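About Grokwood

Who we are

Small outfit, one long room, more cables than we'd like. Grokwood teaches robot arms to do ordinary jobs by showing them – by hand, or by remote control from the next bench over. Fruit, crockery, parcels, bits of hardware. If a person can do it at a table with one hand, we'll have a go at it.

We don't write a program for every move. One of our operators does the job through the arm, again and again, and the recordings go to whoever is training the robot. Some clients only want the recordings. Some want us to stay on and help when the thing goes strange on their own floor. Both fine.

How it started

Tiruwork Tufa started Grokwood after a few years fixing packing machinery. She was forever being called out because somebody had changed the size of a tray and the whole line needed re-doing. Got sick of it. She built a pair of arms, one to hold and one to copy, and spent a January with the heater going, teaching the second one to put lemons in a bowl. It took 338 tries before she was happy enough to show anyone. The lemons were past it by then.

First paying job was Nolte, a fruit packer who wanted soft handling without bruises. They're still with us. Most of what we know about picking up a thing that rolls, we learned on their work.

Two ways of showing

By hand. Operator takes hold of the arm itself and walks it through the job. Slow, but you feel the weight and you feel when you've hit something. Good for wiping, pushing, opening drawers, anything where the path matters more than the grip. Also the best way to start a new operator, becuase you can't pretend you know where the wrist is when you're holding it.

By remote. Operator sits back and drives a small leader arm, the big one follows. We call our leader rig Imon. It has a squeeze handle for the gripper and a foot pedal to start and stop recording. Quicker than by hand, cleaner pictures too, as there's no forearm across the camera. Nearly all our pick and place is done on Imon now.

We get asked which is better. Depends on the job. Send us the job.

What a session looks like

Operator sets out the items, checks the task card, presses the pedal, does it once, presses again. Keep or bin. Then everything gets moved a bit and round we go. A normal session is 60 tries, with a break in the middle that is not optional. People get sloppy when they're tired and the robot learns sloppy just as happily as it learns neat.

We keep the fumbles that get rescued. A grip that slips and gets fixed is worth having, so please don't ask us to send only the pretty ones. The ones where the operator sneezed, those go.

Every keeper gets watched back by a second person before it leaves. Wrist view first, then the wide view. They look for late squeezes, hard landings, fingers closing on air. Notes go on the card in plain words.

What we teach

– Picking up, putting down, handing over
– Sorting by size or by type
– Pouring dry goods (wet by arrangement, we have been burnt before, or soaked anyway)
– Opening and closing lids, drawers, zip bags
– Laying out plates and cutlery
– Packing small parcels

Fruit is still the favourite. Apples look easy and aren't. Rounded sides, slippery skin, a dip at the end that catches a fingertip if you come in at a bad angle. New operators squeeze too much. Then they squeeze too little. By the end of the second week it's mostly right and they've stopped holding their breath.

The wrist view is what we teach people to trust. Close in, the fruit fills it and there's not much else to go on, so you learn to read the edge of the plate and where the pad meets the skin.
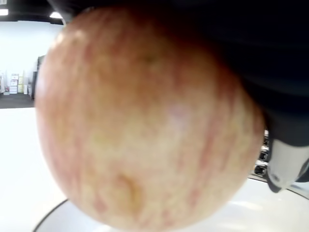 The people

There are 8 of us. Tiruwork runs the place and still takes a shift on the arms most weeks, says she'd lose the feel otherwise. The rest is operators, two people on the recordings, and one who builds and mends. Backgrounds are all over the shop – a dental nurse, a crane driver, somebody who iced cakes for a living. None of the operators had touched a robot before they came to us. Steady hands and a bit of patience go further than a degree in this particular chair.

New starters get trained on the job and paid from the first morning. They begin by hand, move to Imon when they're ready, and nobody gets timed until they ask to be.

Working with us

Send us the items if you can, the real ones, in the real packaging. A video of a person doing the job helps a lot. Tell us what counts as finished and what counts as a mess. We'll run a short trial, send you the recordings and the cards, and you decide wether to carry on.

Standard order is 400 keepers per task. Smaller is possible for a trial. Larger, ring first so we can sort out the roster.

We don't share one client's recordings with another. The lot sits on our own storage, called Giltura, and gets wiped when you tell us to wipe it.

Visits

Open morning for clients and anyone thinking of applying: June 6, 2020, from ten. Limited numbers in the room at once so please book through the contact page. You can have a turn on the leader arm. Closed shoes, sleeves rolled, long hair tied back. Kids welcome if they can keep off the pedal.

Parking's round the back, ring the bell twice, the front one doesn't work.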